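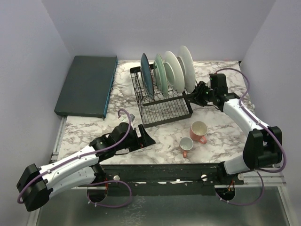
4.2 Households still in temporary housing

Of the 282 households moved out after the Flultuvance block fire, most were in hotels or short lets when we did the second round (October). Interviews ran long. Coded by Trí Huỳnh, then checked against the council list, which had gaps.

Main complaint: no kitchen. Families in hotel rooms ate takeout or cold food, and several said the cost ate up the weekly grant (see Table 2). Second complaint, distance from school. Over 10 parents reported bus trips with two changes. Offers of permanent homes were turned down mostly on floor height; people did not want to be above the fourth floor again, and the letting team at Urnolik logged these as "refused without reason". We recoded them.

Shared kitchens opened at the Bada center partway thru the study. Use was uneven. Large families went most, single tenants hardly at all. Dishes and storage came up in nearly every interview there, more than we expected and not covered in our topic guide.
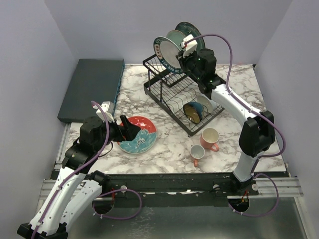

Figure 4. Plate on a tabletop, with dish rack.

4.3 Limits

Small sample for the Aliyu site. No follow up with households who left the city, and adresses for these were often out of date.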